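The Tub

The arm came down the ramp at Skeltach Works on a Saturday, strapped to a piano dolly, and Donal Madigan walked backward in front of it the whole way with his hands out, as if it might decide to jump.

"It's secondhand," he said to everyone who looked up. "It's secondhand and it's beautiful."

It was, too. Venkatesh Nadar left his bandsaw running to come and see, went back and turned it off, and came again. He put his palm flat on the orange casing. He had spent eleven years fixing dishwashers for Agarwal Appliance, and he had never in his life been allowed to touch a machine that could reach over and touch him back.

"What's it going to do?" he asked.

"Dishes," Donal said.

"There's a machine for that. I've fixed up to 51 of them in a month."

"No, listen. Not the washing! The reaching in. The part where you can't see the bottom and there's a fork in there somewhere." Donal was already hunting for an outlet. "Any fool can wash. I want it to find the fork."

That was the first night, and they got as far as making a light come on. They stood and admired the light for quite a while.

By September they had a routine. Donal came at six with sandwiches and Venkatesh came at half past with whatever Donal had forgotten. The hand arrived in a crate from a place called Tavent, and it took them four evenings just to mount it, because the bolt circle on the wrist and the bolt circle on the hand had been drawn up by two people who had clearly never met. Venkatesh cut an adapter ring. It was wrong. He cut another one and it was less wrong, and the third one slid on with a little sigh, and the two grown men shouted so loudly that the woman at the pottery wheel next door lost a vase.

They apologized. She came around to see what it was about and stayed until ten.

"Make it wave," she said.

They couldn't make it wave. They could make it curl one finger very slowly, like somebody calling a waiter, and that was so much better than waving that she laughed until she had to hold on to the bench.

The program was Donal's, and he called it Grallero. He wouldn't say why. Venkatesh had a theory that it was a dog he'd had as a boy, and Donal never denied it, and he did talk to it like a dog. "Come on, Grallero. Come on, down a bit. No. No! Leave it." Every try went into a notebook with a number beside it, a line for what happened, and a small drawing if the thing that happened was interesting. Try 79 had a drawing of a sponge on the ceiling light. Try 328 just said WHY in capitals, with Venkatesh's handwriting underneath: because you unplugged it.

They quit with forks early on. Forks lie too flat, and they skate. Donal went home and emptied his daughter's old toy box into a grocery bag, and the next evening he tipped it out on the bench with a look of total joy.

"Soft things," he said. "Blocks. Bowls. Things with some character!"

"She doesn't want them?"

"She's twenty-six."

Venkatesh picked one up and squeezed it. He could see the sense in it. A toy gives when you grab it wrong, so you can grab it wrong all night long. He took two clamps off the wall and started thinking about how to hold down a tub.

It became the tub evenings then, and those were the best of all. You'd set your things in, anywhere you liked, and step back behind the tape line, and Donal would press the key. Then the arm would swing out with that hum it had (you felt it in your teeth more than you heard it) and stop, and consider. That was Venkatesh's word. Donal said it was only waiting on the numbers. But Venkatesh had watched plenty of people look for a thing at the bottom of a sink, and they all had that same small pause, elbow bent, before they committed.

He found himself holding his breath for it. He'd be at home rinsing rice, and he'd stop with his own hand over the water and pay attention. Which finger went first? Did the thumb know before the rest did? He called Donal from the kitchen once, at eleven at night, to say that the little finger did nothing at all until the very end, and Donal said, "Write it down, write it down, I'm getting my shoes on."

The night of try 1,583 it was raining hard enough to hear through the roof. Donal had changed one line in the program and wouldn't say which. The sandwiches sat in their paper. Venkatesh set out the things himself, taking his time over it, and he made it hard on purpose, with the block well over to the side where the wall slopes and everything wants to slide.

"That's mean," said Donal, delighted.

"You said find the fork." 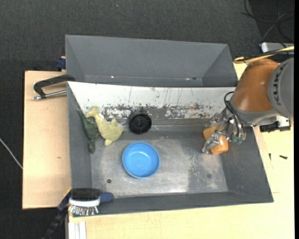
"Don't talk," Donal whispered, although Grallero couldn't hear and never would. Venkatesh wasn't talking. He had hold of Donal's sleeve and didn't know it.

The hum dropped to almost nothing. One finger settled, and then another one felt its way in behind, and the knuckles closed up link by link, so gently that it was hard to say when the touching turned into holding. The block shifted. It slid a hair down the slope, and the hand went with it! It just went along, the way you'd follow a bar of soap.

"Oh, you good thing," said Donal, out loud.

Up it came. An inch, then a foot, then clear over the rim, dead level, with the rain going like applause on the tin, and Venkatesh was over the tape line with both his hands held out underneath before either of them remembered to hit stop.

Donal hit stop. Then he picked up the pencil and couldn't think what to draw.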